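会社案内
ガシア(Gasia)について

ガシアは、小型ロボットのグリッパー(つかむ部分)の調整、点検、修理をする会社です。新しいロボットを売る仕事はしていません。お客様がすでに使っている機械を、長く、安心して使えるようにすることが私たちの仕事です。

会社はエストデール(Estdale)にあります。社員は7名です。出身の国がいろいろですので、社内の記録は日本語と英語の両方で書いています。このページの文章も社員が自分たちで書きました。少しかたい日本語かもしれませんが、意味が正確に伝わるように注意して書いております。

会社のはじまり

はじめは、リズヴィ(Rizvi)という小さい工作所の中の一つの作業台でした。リズヴィは金属の部品を加工する工作所で、今も同じ建物の一階にあります。そこへグリッパーの指を直してほしいという依頼が少しずつ来るようになり、修理の仕事が増えましたので、別の会社として独立しました。今でも、ブラケットやスペーサーの追加工はリズヴィにお願いしています。階段を下りればすぐに相談できますので、急ぎの部品のときにとても助かっています。

これまでにお預かりしたグリッパーは457台です。受付の番号は最初の一台から続けて使っていますので、古い番号でお問い合わせをいただいても、そのときの記録をお見せすることができます。

調整セル「ギストゥリク」

社内には、ギストゥリク(Gistulik)という名前の調整セルがあります。作業台、ロボットアーム、手首につけたカメラ、二本指のグリッパーを組み合わせたものです。お客様のグリッパーを直したあと、必ずこのセルに取りつけて、物をつかむ試験をします。名前の意味についてよく質問をいただきますが、最初の図面に書いてあった仮の名前が、そのまま残りました。

ギストゥリクは毎日使う機械ですので、この機械自身の手入れも大切です。手入れの順番は次のように決めています。

一、電源を切り、非常停止のボタンを押した状態にします。圧縮空気を使うグリッパーの場合は、空気も抜きます。

二、グリッパーのリンクを手でゆっくり動かします。引っかかり、音、ガタがないかを確認します。ガタがある場合は、ボルトを締める前に、まず軸の穴を見ます。穴が広がっているとき、ボルトだけを強く締めても直りません。

三、ボルトをトルクドライバーで一本ずつ確認します。確認したボルトには記録表に印をつけます。前の日に確認したボルトでも、省略しません。

四、左右の指の位置を合わせます。指を閉じたとき、すきまゲージを入れて、先端と根元の差を見ます。左右の指の形が違う場合は、専用の当て板を使います。

五、カメラのレンズを乾いた布で拭き、取りつけの角度を確認します。角度が少し変わっただけで、つかむ位置がずれますので、固定ねじには合いマークを書いてあります。

六、電源を入れ、何も置かないで開閉を27回くり返します。モーターの電流の値を前回の記録と比べます。値が上がっているときは、リンクの清掃からやり直します。

七、最後に、実際の品物を台の上に置いて、つかむ試験をします。品物は、箱、びん、やわらかい袋の三種類を用意します。袋の試験がいちばん難しいです。形が毎回変わりますし、表面に光が反射しますので、カメラの見え方も変わります。スナック菓子の袋のような、しわのある品物では、左右の指の間に袋が入る位置までアームを進めてから、弱い力で閉じます。

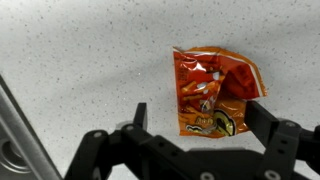
修理のご依頼について

まず、グリッパーの型番と、困っている症状をメールでお知らせください。症状は短い文で結構です。「右の指が遅い」「ときどき落とす」というような書き方で、十分に役に立ちます。動画がありましたら、一緒に送ってください。

グリッパーが届きましたら、分解する前に見積もりのための確認をします。確認の結果と金額をお知らせして、お返事をいただいてから作業を始めます。お返事の前に部品を交換することはありません。交換した古い部品は、袋に入れて一緒にお返しします。

お預かりのときは、アームから外した状態で送ってください。ケーブルは抜いて、コネクタにテープを貼っていただけますと安心です。指やパッドを自分で作って使っているお客様は、それもつけたままで送ってください。試験のときに同じ条件にすることができます。

部品について

部品の棚には、ボルト、軸、ブッシュ、ゴムのパッドなど、全部で3086点の部品を置いています。棚卸しは毎年1月に行います。この期間は発送が少し遅くなることがありますので、お急ぎの方は早めにご連絡ください。製造が終わった機種の部品も、図面か現物があれば、作ることができる場合があります。

見学について

ギストゥリクの見学は、予約をいただければ可能です。見学のときは、髪の長い方は結んで、手袋と首から下げる物は外してください。作業中のお客様の機械は、写真を撮らないようにお願いします。

このページの内容は2025年5月に見直しました。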